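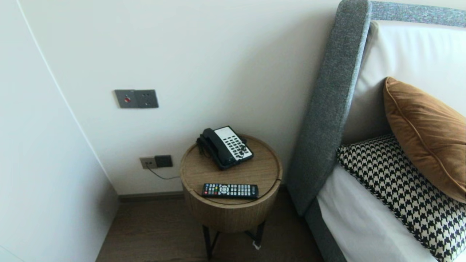 Side table and phone next to the bed

To: zarville-softball
Re: [zarville-softball] field permits and the Llewellyn lights

I'm going to answer the questions in the order they came up and leave the original below for anyone reading on the web archive.

Permits first. The city is keeping the same permit form for spring, but the residency section has changed. A team now has to list a home address for every player, and the permit office sorts teams by the share of players who live inside city limits. Last year they only looked at the manager's address. If your roster is more than half Zarville residents you pay the resident rate for the season. Everybody else pays the nonresident rate, and you can't split the difference by having two managers. Two teams asked me that already.

The season permit is $300 per team. That covers one game night a week and one practice slot. The light fee is billed separately, at $12 per hour, and it only applies at Llewellyn and on the upper diamond at Skutadlow Park. The lower diamond has no lights, so games there need to be done by sunset, which in April means the 5:30 slot and nothing after it.

Now the lights at Llewellyn. The pole behind third base was out for the last part of the fall season. Parks had an electrician look at it in the winter and the problem is in the underground line, not the fixtures. The repair is on the spring work list. I asked for a date and was told "before the season," and I asked which season and was told spring. Until I hear something firmer I'm scheduling Llewellyn for early games only in the first two weeks. If the repair gets done sooner I'll move the late games back and send a new schedule.

On the reservations page: the city has switched from the old calendar to Skekska. You need to make a new account, even if you had one before. Your old login will not carry over and neither will your saved roster. Use the team name exactly as it appears on your permit when you sign up. The system treats "Bulldogs" and "The Bulldogs" as different teams and one of them won't have a permit attached to it. Practice slots open at 8 a.m. on the first of the month for the month after. You can hold two at a time.

A few people said Skekska wouldn't take their insurance form. It only accepts PDFs. A phone photo of the page will upload and look fine, and then get rejected a couple of days later. The front desk at the rec center will scan it for you if you don't have a way to do it at home.

Rainouts. The decision gets made at 4 p.m. for both parks. It goes on the rec center's recorded line first and then on the website. I will also post to this list, but I have a job, so please check the line before you write to me. If the infield is closed it is closed for practice as well. Somebody drove on the upper diamond in October after it had been closed and the ruts were still there when it froze.

Makeup games go to the end of the season, in the order they were rained out. Managers can agree on an earlier date between themselves if there's an open slot, but both of them have to email me. One manager telling me the other one is fine with it doesn't count.

Umpires — we are short again. The league needs two for each night and right now I can cover Monday and Wednesday but not Thursday. Pay is $40 a game. You don't need to be certified for the rec divisions, but you do need to come to the rules evening at the rec center in March. Players can umpire on nights when their own team isn't playing. Must be 16 or older to work the bases and 18 for the plate.

About the bats: the approved list from last year still stands. Bring the bat to the plate umpire before the game if you aren't sure about it. I'm not going to rule on bats by email from a picture of the barrel.

The managers' meeting is Tuesday at 7 in room 207 at the rec center, upstairs past the weight room. Use the side door, they lock the front at 6:30. Please send one person per team. Bring the roster on paper and a check made out to the city, not to the league. If nobody from your team can come, drop both at the front desk before then with my name on the envelope.

I think that's all of it except the concession stand question, and I don't have an answer on that. It belongs to the parks department and they haven't said whether they're opening it.

Gwawr Wynne
Schedules and umpires

> Hi all,
>
> Trying to get my team's paperwork together and I have a few
> questions. Is the permit still based on where the manager
> lives? I moved out of town over the winter but most of
> my players are still in Zarville.
>
> Also, did they ever fix the lights at Llewellyn? We had
> the late game there twice in the fall and our left fielder
> could not see anything hit down the line.
>
> I tried to book a practice and the old calendar page just
> sends me to something called Skekska, which doesn't know
> who I am. Do I need a new login?
>
> Last thing, who decides rainouts this year and when? And
> is the concession stand going to be open?
>
> Thanks

_______________________________________________
zarville-softball mailing list
To unsubscribe, send a blank message with "unsubscribe" in the subject line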